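Stenmont Arm Users > Setup and Maintenance > Gripper closes off center after finger swap

lmarchuk
Posted 12/7/24

I look after one arm on a marble kitchen counter. After I put new fingers on the gripper, it closes to one side of where the software thinks the center is. The offset is 3 mm and it is the same every time. I re-ran the homing routine and tightened the finger screws. No change.

I have been checking it against a small wood block stood on the cutting board.

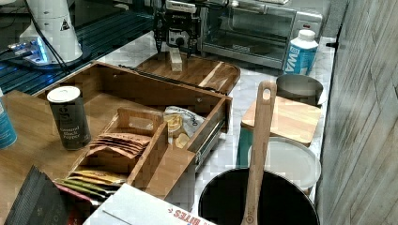 Fingers over the test block, toaster oven behind.

Is this a tool offset problem or did I seat a finger wrong?
Liudmyla Marchuk

Haque
Tool offset. A constant error in one direction is nearly always the numbers. Open the tool page and see if it still has the values for the old fingers. Ours did after a swap and we lost a morning to it.

benchdog8
I disagree. If she only changed the fingers, the center shouldn't move sideways unless one finger is sitting proud. Take both off, clean the seats, put them back and snug the screws a little at a time, alternating sides. Look at the offset after that. If you type in a correction first you are hiding a mechanical fault.

Haque
Fair, but reading the tool page takes a minute and changes nothing. I didn't say type anything in.

lmarchuk
Tool page has the old length, 6 mm short. Sideways value is zero. So that is one thing wrong but it doesn't explain the side error.

Maltov
Check your cable too. On mine the cable got tight when the wrist turned and pulled the whole head over a hair. Can you post a view from above?

lmarchuk
Overhead view, with the head low over the left end of the board. The black power cable loops across the board on that side.

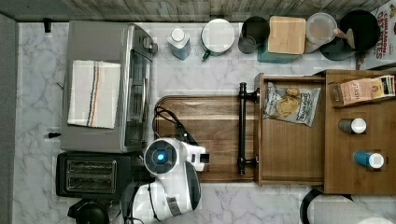

Re: Gripper closes off center after finger swap

Maltov
I would get that loop up off the board and clip it to the arm, with enough slack for a full wrist turn. Then repeat the block test.

benchdog8
Cable drag would change with the pose. She says it is the same every time. Seats first.

lmarchuk
Same every time, but I only ever tested in one pose, so I can't rule the cable out. I took the fingers off tonight. There was a burr on one seat. Stoned it flat, refitted both, and the side error is gone in that pose. Length is corrected on the tool page. I'll clip the cable tomorrow and test at both ends of the board.

Haque
Save a copy of the tool page before you do.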